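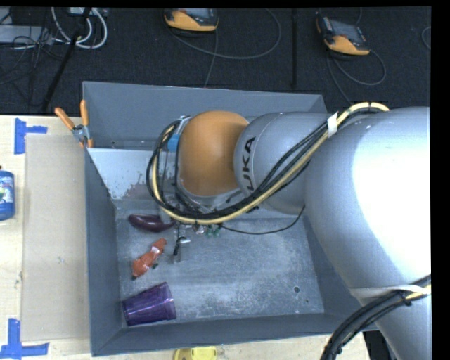

Steraldale Accessory Decoder, Two-Output, for Slow-Motion Turnout Motors

Stock code: SD-118
Availability: In stock, ships from our Cellamo warehouse

The SD-118 drives two stall-type turnout motors from a DCC track bus or a separate accessory bus. Each output has its own address and can be operated from the throttle, from a panel pushbutton, or both. The decoder holds the last commanded position in memory and restores it at power-up, so points don't change over when the layout is switched on.

Special features: Screw terminals throughout, no soldering at the board. Output polarity can be reversed in software if a motor turns out to be wired backwards. The programming button is on the top face and can be reached once the board is mounted under the baseboard.

This version replaces the earlier Mamusau board. The mounting holes are in the same positions. The terminal order is different, and anyone swapping one for the other should label the wires before removing them.

Specifications

Supply: DCC track bus or 12 V DC auxiliary input
Outputs: 2, independently addressed
Output type: Reversing DC, continuous, for stall motors only
Pushbutton inputs: 2, momentary, normally open
Board length: 90 mm
Mounting: Four holes, screws and spacers included
Terminals: Screw type, removable plugs

Not suitable for twin-coil or snap-action machines. Connecting a solenoid motor to a continuous output will burn out the coil and is not covered by warranty.

Setting the address

Connect the bus and leave the motors unplugged. Hold the programming button until the red LED comes on, then release it. Send a turnout command from the throttle using the address you want for output one. The decoder takes that address and assigns the next number up to output two. The LED goes out when the address is stored.

If the LED flashes instead, the command was not recognized as an accessory command. Some throttles need to be put in turnout mode first. Check this before assuming a fault — most of the boards sent back to us have nothing wrong with them.

To give output two an address that doesn't follow output one, use the configuration variables listed in the printed sheet. Américo Antunes keeps the current copy of the sheet and will email it on request.

Wiring notes

Feed the decoder from a separate accessory bus where you have one. A train that shorts the track at a turnout set against it will also cut power to a decoder on the same bus, and the points can't then be changed to clear the short.

Pushbutton leads should be kept under 3 m and run apart from the track bus. Twisted pair is preferred on longer runs. Frog polarity is not switched by this board; use the auxiliary contacts on the motor, or the Olatunji frog relay sold separately.

Tighten the terminals again after the first few weeks of use. Stranded wire settles, and a loose motor lead gives an intermittent fault that is tedious to trace.

In the box

Decoder board, terminal plugs, mounting hardware, printed sheet. Motors, pushbuttons and bus wire are not included.

Warranty and returns

Unused boards may be returned in original packaging. Faulty boards are repaired or replaced at our option for 2 years from purchase. Include a note describing the motors connected and the command station used.

Technical questions go to Tanko Ajayi through the contact form. Please quote the revision letter printed beside the bus terminal.

Page updated Monday, August 21, 2023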